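Über uns
Jetureck — Greifer, Handgeräte und was wir aus einem Fehler gelernt haben

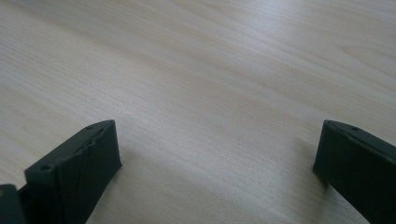
Wer uns zum ersten Mal besucht, fragt meistens irgendwann nach dem Zettel an der Werkstatttür. Darauf steht nur »Mutiso, 31. Mai«, und wir erzählen die Geschichte dazu eigentlich ganz gern, auch wenn wir darin nicht besonders gut aussehen.

Jetureck wurde von Elibariki Mfaume und Sharon Athumani gegründet, damals zu zweit in einem Anbau in Kovdale, mit einer gebrauchten Fräse und sehr viel Zuversicht. Heute sind wir acht Leute und bauen Greifer für kleine Betriebe: für Verpackungstische, für Labore und für Werkstätten, die sich keine große Anlage hinstellen wollen oder können. Vieles davon gibt es auch als Handgerät, mit dem man eine Bewegung erst einmal selbst ausprobiert, bevor sie ein Roboterarm übernimmt.

Mutiso hieß unser zweites Modell, und wir waren ziemlich stolz darauf. An jenem Tag lief es bei einem Kunden am Packtisch, als sich während der Schicht eine Schraube an einem der Finger löste. Der Finger kippte ein Stück weg, die Steuerung hielt das für ein sehr schmales Werkstück und drückte weiter zu, mit bis zu 100 Newton. Eine Mitarbeiterin wollte den Karton geraderücken und bekam zwei Fingerkuppen eingeklemmt. Es blieb zum Glück bei Blutergüssen, und sie hat uns später am Telefon sehr freundlich, aber auch sehr deutlich gesagt, was sie von unserem Not-Halt hielt — der saß nämlich auf der falschen Seite des Tisches.

Wir haben daraufhin alle 28 ausgelieferten Geräte zurückgeholt. Das hat bis in den August gedauert und uns beinahe die Firma gekostet, und Sharon fährt bis heute ungern an dem Speditionshof vorbei, auf dem damals die Kisten standen. Beim Zerlegen fanden wir drei weitere Finger mit gelockerten Schrauben. Ein Einzelfall war es also nicht, und das haben wir den Kunden auch so geschrieben.

Das Nachfolgemodell heißt Asis. Die Verschraubung ist gesichert, und wenn Fingerstellung und Motorstrom nicht zueinander passen, öffnet der Greifer und bleibt offen stehen, bis ein Mensch ihn wieder freigibt. Das ist manchmal lästig, gerade bei weichem Verpackungsmaterial, und ein paar Kunden haben uns schon gebeten, die Schwelle höher zu setzen. Wir tun das nur nach einem Besuch vor Ort.

Wenn Ihnen an einem unserer Geräte etwas seltsam vorkommt — ein Spiel im Finger, ein Geräusch, ein Ruck beim Öffnen —, dann schalten Sie es bitte ab und rufen Sie uns an, auch wegen einer Kleinigkeit. Elibariki geht meistens selbst ans Telefon, und Kaffee gibt es in Kovdale für jeden, der lieber gleich mit dem Gerät unter dem Arm vorbeikommt.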